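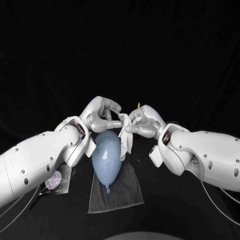 What does a campground host at Julla do for the season?

A host lives on the property in their own RV, works a fixed schedule of hours each week, and receives a full-hookup site plus an hourly wage for every hour worked.

## Seasonal Campground Hosts, Julla RV Park

Julla is a 28-site RV park on the east shore of Gajewski Lake. The park is operated by Skernora, which manages the reservations, payroll and maintenance budget. We are hiring two host couples or up to four solo hosts for the coming season. Applicants must live in their RV full time or be able to do so for the length of the agreement.

### Term

The season runs 17 weeks and ends on the last day of August. Hosts who complete the full term may be offered four additional weeks of closing work at the same rate. Shorter terms are not available.

### Site and hookups

- Host sites 1 and 2 are back-in, gravel, with 50-amp service, water and sewer. Maximum length is 40 feet including hitch and tow vehicle tongue.
- Host sites 3 and 4 have 30-amp service and water. Gray and black tanks are emptied at the dump station. Maximum length is 32 feet.
- Electricity is metered. Skernora covers usage up to a monthly allowance stated in the agreement. Use above the allowance is deducted from pay.
- Propane is sold to hosts at cost.
- Laundry is free on the two machines behind the office.
- Cell signal is weak at sites 3 and 4. Park Wi-Fi reaches all host sites but will not support video calls in the evening. Applicants who hold a remote job should take this into account before applying.

Couples are assigned to sites 1 and 2 first. If no couple is hired for a site, it is offered to solo hosts in order of signing.

### Hours

Each host works 20 hours per week, in four shifts of five hours. A couple works 40 hours in total and may share shifts or split them. The early shift begins at 7 a.m. and the late shift ends at 9 p.m. One host is on call overnight on a rotating basis. On-call time is paid only when a call is answered, with a minimum of one hour.

### Duties

Office shifts:

- Check guests in and out using Clikeck, the park's reservation software. Training takes one day and is paid.
- Answer the phone and return messages before the end of the shift.
- Confirm rig length and power requirements against the assigned site.
- Sell firewood, ice and propane, and close out the register.

Grounds shifts:

- Rake and inspect each vacated site. Remove ash from fire rings once cold.
- Clean the bathhouse twice per shift according to the posted checklist.
- Test the breaker and outlet on any pedestal reported as faulty, using the park's meter. Hosts do not open or repair pedestals. Repairs go to the contract electrician.
- Guide large rigs into sites 19 through 28, where the loop road narrows.
- Mow and trim as assigned.

### Requirements

- Age 21 or older and authorized to work in the United States.
- Self-contained RV in working order, with current registration and liability insurance. There is no age limit on the rig. Photos of all four sides are required with the application.
- At least one season of living or traveling in an RV. Previous host work is useful but not required.
- Able to lift 40 pounds and to walk the full loop several times per shift.
- Valid driver's license.
- Background check, paid for by Skernora.

Up to two pets per site are accepted. Dogs must be leashed and may not be left outside unattended during shifts. Generators may not be run at host sites except during a power outage.

### Pay

Pay is issued every two weeks by direct deposit. The hourly rate is the same for office and grounds work and is given in writing before the interview. The value of the site is not deducted from wages. There is no fuel reimbursement for travel to the park.

### How to apply

Send the following to Kinga Kerekes, host coordinator, at Skernora, P.O. Box 1836:

1. A one-page letter with your names, your available dates and your preferred type of shift.
2. Year, make, length and power requirement of your RV.
3. Photos of the rig as described above.
4. Two references. At least one must be from a campground, employer or landlord.

Applications must be received by 23rd May. Interviews are held by phone and take 30 minutes. For couples, both people must be on the call. Questions about site dimensions, turning radius or electrical service should be addressed to Bianka Takács, park manager, at the same address. Please include the reference "Julla Host" on all mail.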